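4.2 Office desks with loose cables
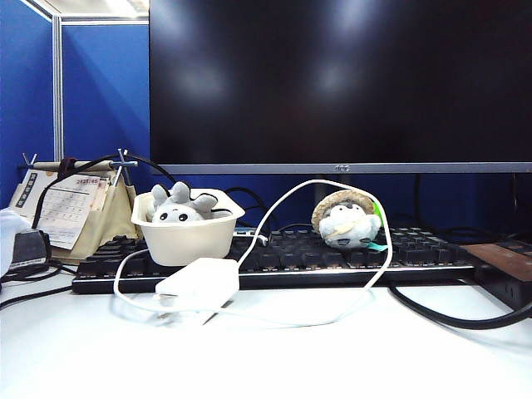
Figure 6. A desk from the office set, recorded by the fixed workspace camera. A white charging cable loops over the keyboard and across the desktop.

Pesutora argued in a written reply to our pilot report that cable handling should be scored apart from object handling, as a policy that lifts a toy cleanly may still drag a cord across half the desk. We adopted this suggestion. All results in this section give two scores for each trial: one for the object moved and one for the cables near it.

The office set contains 217 starting layouts. Each layout was recorded once with the fixed camera before any motion, and the same view was used as the only image input for planning. We did not clear or straighten the desks beforehand. In the layout of Figure 6, the two plush toys rest on the keyboard, one inside a cream-white container and one in a straw hat, with the cable rising in a tall loop between them. The adapter lies on the desk just in front of the keyboard. A planner that treats the cable as background will often choose a straight path between the toys, and this path crosses the loop.

We compared two planners. Trelley segments rigid objects and plans around their outlines. Flistari adds a cable step: it traces each visible cord as a chain of short segments and assigns a cost to any gripper path that passes through the chain. Both planners used the same grasp model and the same motion limits. Cords hidden behind other items were left untraced, and we made no attempt to guess where they ran.

Across 1,957 trials, the two planners had similar object scores. The cable scores differed more. Trelley disturbed a traced cord in 84 of the trials where the target lay behind a raised loop, while Flistari did so in 37. Most of the remaining failures came from thin white cords on pale desktops – the tracing step broke the cord into separate pieces and left a gap the planner took as free space. Black cords against the same surface were traced with few breaks.

We also tested a version of Flistari trained on the Mfaume cable set alone, without office images. It traced single cords well but joined separate cords where they crossed. We therefore kept the mixed training set for the tests in Section 4.3.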